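How do I stop cardboard storage cubes bowing when stacked?
Print | E-mail

Got a few card cubes for the spare room, the kind with a round hole in the front. Fine with one on its own. Put another on top and the bottom one bellies out after a month or so. Don't want to buy the Flellon shelf unit, its over 266 quid. Any ideas?

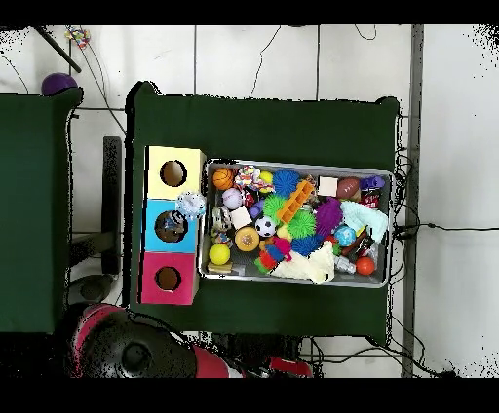

Yellow, blue and pink, stacked three high.

Answer 1
Heavy stuff at the bottom, soft toys up top. Glue a second layer of card inside the back panel, grain running up and down. PVA, thin coat, weight on it overnight. Did mine in April, still square.

Answer 2
Just get plastic ones tbh.

Answer 3
Depends on the card. Single wall is hopeless, you want double. Makham do flat sheets 1000 x 790, cut those to fit. Dont tape the corners, it peels.

Was this helpful? 14 yes
Shares: 3

Comments
- grain tip worked, ta
- Makham near me has shut :( anywhere else do the sheets?
- try Odon, trade counter round the back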